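3. Shared tables and what is left on them

3.1 Setting and material

The study was carried out in the open offices of two firms, Astitz and Chambi, which rent neighbouring floors of the same building. Both firms gave up fixed desks in the same year, and both replaced them with large shared tables. At Astitz the tables are cleared by the cleaning staff every evening. At Chambi the staff are asked to clear the tables themselves, and the cleaners wipe only the surfaces they find free. This difference was the main reason for choosing the two sites, because in most other respects (size of the staff, kind of work, opening hours) they are rather similar.

We visited each floor after working hours and wrote down every object which remained on a table when its last user had left. An object was counted once per evening, also when it had been there the evening before. In total 819 objects were recorded over 30 evenings. The last evening of the main period was Mar 3, 2023. Short interviews were held with 14 employees, seven from each firm, and they were asked to speak about their own habits first and about their colleagues only afterwards.

3.2 Kinds of objects

Following Londoño's earlier scheme, we sorted the objects into three groups: remains of eating and drinking, work equipment, and personal things. The scheme was made for university libraries and it did not fit our material in all points. Bottles were especially difficult. A bottle may be a remain, when the owner considers it finished, or a personal thing, when the owner wishes to drink from it the next morning. The level of the water does not decide the matter, as several persons told us that they keep a nearly empty bottle in order to fill it again.

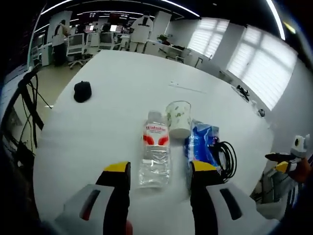 For this reason we introduced a fourth group, which we call undecided objects. An object was placed in this group when the two observers did not agree, or when they agreed that the owner's intention could not be read from the object. Paper cups were nearly always coded as remains. Packages of food were coded as remains if they were open and as personal things if they were closed, and packages whose state could not be seen without touching them went to the undecided group. We did not touch or move any object at any time – this rule was a condition of both firms.

The undecided group was larger at Chambi than at Astitz. We think this is connected with the evening clearing. Where cleaners take away what they find, people learn quickly to make their wishes clear, for example by writing a name on the bottle or by leaving it on the window sill, where the cleaners do not work. At Chambi there is no such need, and the objects stay in a kind of waiting. One interviewee from that floor said that she never removes a cup which is not hers, "also not after three days, for then it would become my job".

3.3 Cables as a special case

Work equipment was left behind less often than we had expected, with one exception. Laptops, notebooks and headphones were taken home or locked away at both sites. Cables stayed. They were seen by the employees as belonging to the table and not to a person, even in those cases where we later learned that somebody had bought the cable privately.

The form in which a cable was left proved to be useful for the analysis. We noted for each cable if it was plugged in, lying free, or wound up. Interviewees understood a wound cable as a sign that its user had finished and had thought of the next person. A cable lying free was described as "forgotten", and a plugged one as "still in use", although its user had gone home hours before.

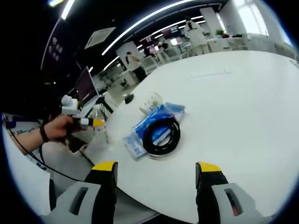
Figure 2. A coil of black cable on a large white table.

The reading of the wound cable was shared by the staff of both firms, and no other object gave us such clear agreement. It should be said, however, that the sign is a weak one. A cable can be wound up by a colleague, or by a cleaner who wants to wipe under it, and the following user has no means to know this.

3.4 Limits of the method

Our visits show only what remained, and they tell nothing about the objects which were left at noon and removed by four o'clock. A day-time count was tried for one week in December but the staff began to tidy as soon as we entered, so these records were not used. The two floors also differ in one point which we noticed too late: Chambi has a bin at the end of every table, while at Astitz the bins stand in the kitchen only. The influence of the bins cannot be separated from that of the evening clearing with the present material. We return to this question in section 5, where the counts are compared by table.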